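Why does my back ache after carrying a heavy bag?

I used to think my backbone was one long bone, like a broom handle. Wrong! It's a stack of small bones, with squashy pads in between and muscles all the way up. 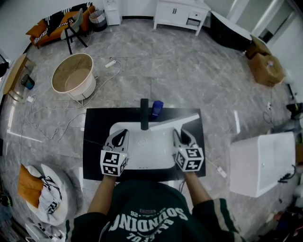
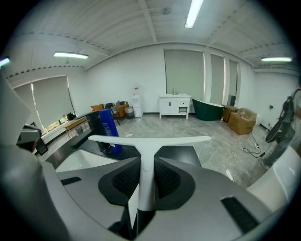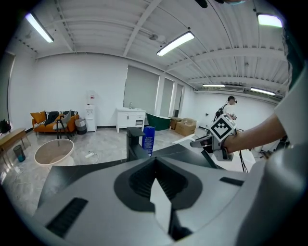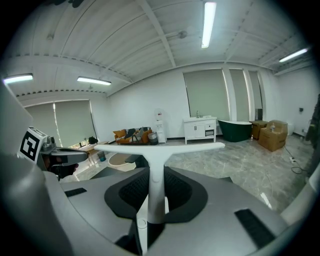 What your muscles are up to

Muscles pull - they can't push. When you hang a bag off one shoulder, the muscles on the other side have to pull hard so you don't tip over. Keep that up for 30 minutes and they get tired and grumpy (mine certainly do).

My friend Graça Carrilho looks after people's sore backs, and I asked her what helps. Use both straps, she told me, and put the heaviest books closest to your back. Pull the straps snug too, so the bag doesn't swing about.

Try it yourself

Stand on one leg and hold a book out at arm's length. Now hug it to your tummy. Much easier, isn't it? Your back feels the same way about your school bag.

If your back still hurts the next day, tell a grown-up.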